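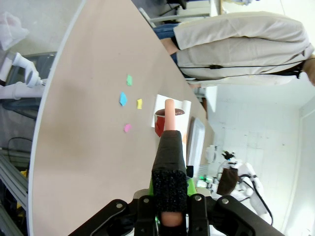

Hülya Soylu asks how much coffee she should make for a group of 32, and whether it can be made ahead at home.

Posted 12th March in Food and Events

We have a neighborhood meeting every other month in the hall on Shek Street. Up to now people brought their own drinks, but the last meeting ran long and there were complaints, so I said I would do coffee. I have a regular drip machine at home, the kind that says 12 cups on the pot, though it fills far fewer real cups than that. The hall has a sink, two outlets that work, and no stove.

What I want to know:

How much ground coffee do I buy?
Can I brew at home and drive it over? It's a short drive, but I have to be there early to unlock and set up chairs.
Do I need decaf? The meeting starts at seven in the evening.
Paper cups or ask people to bring mugs?

I don't want to spend a lot. I also don't drink much coffee myself so I can't really tell if it's any good.

3 answers

Saimi Huttunen
Marked as most helpful

I've done this for a choir for years. Go by volume and ignore the "cups" printed on the machine. Those cups are 5 ounces, and the cup in somebody's hand is usually 8.

At an evening meeting not everybody drinks coffee. Plan on one 8-ounce cup for each person and you'll have enough for the ones who want a refill, because the tea drinkers and the no-thank-yous cover it. That's 256 ounces, or 2 gallons. For 2 gallons you want a pound of ground coffee if your people like it on the strong side, and a bit over three quarters of a pound if they don't. Start weaker than you'd think. People can't do much about strong coffee except pour in milk, and then you run out of milk.

Yes, you can make it at home, but not in the glass pot. You need airpots or a proper insulated dispenser. Fill them with the hottest tap water you have and let them stand for 10 minutes, pour that out, then put the coffee in. Skip that step and the cold lining takes a lot of the heat out before you've left the house. Close the lid and don't keep opening it to check.

With one small machine you'd be brewing over and over and the first batch would be old by the time the last one is done. Borrow an urn if you can. Churches, schools and the library often have one sitting in a closet. An urn takes most of an hour for a full load, so fill it before you do the chairs. Use the coarse grind, and use cold water or the thermostat may cut out early. Also, don't plug the urn and anything else that heats into the same circuit. Two outlets doesn't mean two circuits in an old hall. Ask whoever has the key to the breaker box before the night and not during it.

Decaf: at seven in the evening I'd make it about a third of the total. Label it. Put the label on the side facing the line and another on the lid.

Cups: paper, and keep the mugs idea for people who like bringing them. Get the 10-ounce size so nobody fills an 8-ounce one to the rim. A carton of 1,000 is a lot cheaper per cup if you have somewhere dry to keep it, but for every other month I would buy sleeves from the grocery store.

Put down something absorbent under the spout. Dark towels if you have them. Coffee will come out of white cotton, but only if you get to it the same night.

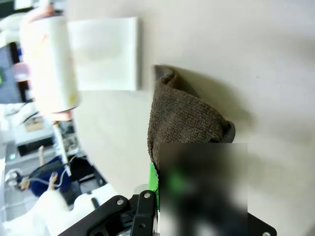 Kwok-wai Hung says to forget the urn and buy it ready-made.

Donut shops and bagel places sell it in a cardboard box with a spout, and the cups, lids, stirrers and sugar are usually included. You pick it up on the way. Ask how many ounces are in the box because it differs from shop to shop. It costs more than making it, but you said you don't drink it and can't tell if it's good. Problem solved.

Hülya Soylu commented: I did think of that, but it adds up over the year. How long does it stay hot in the box?

Kwok-wai Hung commented: Long enough for the first break. Not much longer.

Yao-tsung Tang

Agree with most of the first answer. Couple of things.

Milk goes faster than you expect. A half gallon of half-and-half will do for your group, plus a small carton of oat milk. Keep it in a cooler and put out a little at a time.

Set the table up so people can come at it from both sides – pull it away from the wall. Coffee first, then cups of sugar and so on further along, and the trash can at the end. If milk is next to the spout everyone stops there and the line doesn't move.

I don't agree on a third decaf. We had to pour most of ours out every time. One airpot is plenty.

Jintana Wannasri commented: Depends on the group. Ours is mostly retired people and the decaf is gone first. Try it once and write down what's left over.

Hülya Soylu commented: Thanks everyone. The library has an urn and is letting me have it for the evening. Will do that plus one airpot of decaf.

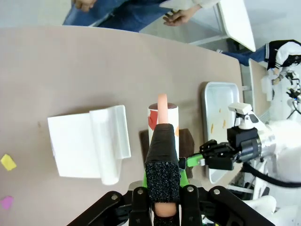
Related questions

Coffee urn tastes like vinegar after descaling, how many rinses?
Can you reheat coffee in a slow cooker?
Cheap snacks for evening meetings that don't leave crumbs
Hall rental says no open flame, does that include chafing dishes?
Getting a coffee ring off a painted windowsill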